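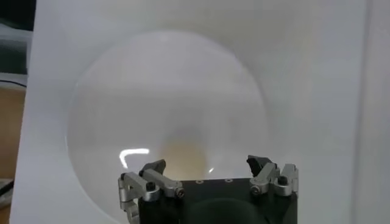 Zawadi Nyamweya and Chepkoech Mwaipopo
Nzioka Games Research Group. Working draft, 2020-08-19

7 comments

4. Where players stop, and why

4.1 What was logged

Build used was the May one. Single player, first two chapters of Brovbridge only, supplied by Zivotis with the debug menu stripped out. Save points sit where the studio put them; we moved none. Autosave off for everybody. This matters, see 4.3.

Sample after exclusions: 153 players. Excluded were people who never got past the title screen, people who left the game running on pause, and one group whose logs came back with the clock wrong. The clock problem was ours. Heveck, the logging tool, writes local time unless told otherwise, and we hadn't told it otherwise.

Each log line holds a position, a health value, the last save used and the time. No video, no voice. We would have liked button presses as well but the files got too big for the older machines and the game started to stutter, so that was dropped before the main run.

A "stop" means the player quit to the menu or closed the game. Sleep mode does not count as a stop. Some will disagree with this. Somebody who puts the console to sleep and comes back next morning has stopped in any normal meaning of the word, but the log can't tell that from a phone call, and we preferred one clean rule to two bad ones.

4.2 Distance from a save

Most stops happen at a save point or within sight of one. No surprise. What we did not expect was the second cluster, well away from any save, on the long ferry stretch in chapter two. Players there were giving up unsaved progress on purpose, or so it looked at first.

Interviews helped. We spoke to 40 of the players afterwards, by text chat, same questions in the same order. The ferry people mostly did not know they were losing anything. The ferry has a lantern on it. The lantern looks like the save lanterns in chapter one, same colour, same hum. It does nothing. Several players stood next to it, waited a bit, and quit. One wrote that she "heard the noise so I thought that was it".

So the cluster is a reading mistake, not a choice, and we have taken those stops out of the main count and put them in their own row. Zivotis have been told about the lantern.

The other unsaved stops are thinner on the ground and harder to sort. Some are rage quits after the bridge fight, easy to spot from the health value. Some come straight after a long cutscene. A few we can't explain at all.

4.3 Session length

Longest single session was 105 minutes, by a player who then never opened the game again. We mention it becuase it pulls the mean about and the median is used from here on for that reason.

Players who used a save point early in a session went on to play longer than those who saved late or not at all. Tempting to say that saving early makes people relax and carry on. Can't say that from this. It could as easily be that careful players are also patient players. An earlier pilot tried handing out builds with an extra save near the start but the extra save was hidden behind a crate and hardly anyone found it.

Autosave being off also limits things. Most recent games of this sort save by themselves, and our players knew that. Two chapters may be to short for the habit to wear off. In interviews the word "old-fashioned" kept coming up, sometimes fondly.

4.4 What players did away from the game

The interview sheet had one open question on what was going on in the room when the player stopped. Answers were short. Work calls, children, a bus arriving, bed. Food came up a lot, both making it and eating it, and we coded the two together, which in hindsight loses something. A player who has a pan to watch is stopping under pressure. A player who sits down to a meal can finish the fight first.

Figure 1. Steamed buns on the perforated tray of an electric steamer. 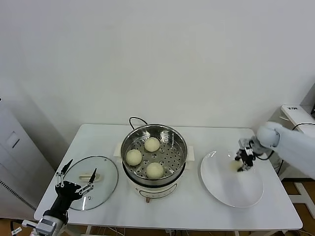 The difference shows up in the wording, even if not in our codes. Answers about being called away tend to name a thing in the game that was left undone: a chest, a half-read letter, the bridge. Answers about choosing to stop name a place instead. "By the well." "Back at the inn." We went through them seperately and agreed on nearly all, then argued over the rest until we had one list.

None of this was planned for in the design, so no test was run on it. The next build should ask the question on screen at the moment of quitting, with a skip button. Zivotis are willing provided the box can be closed in one press.

153 shares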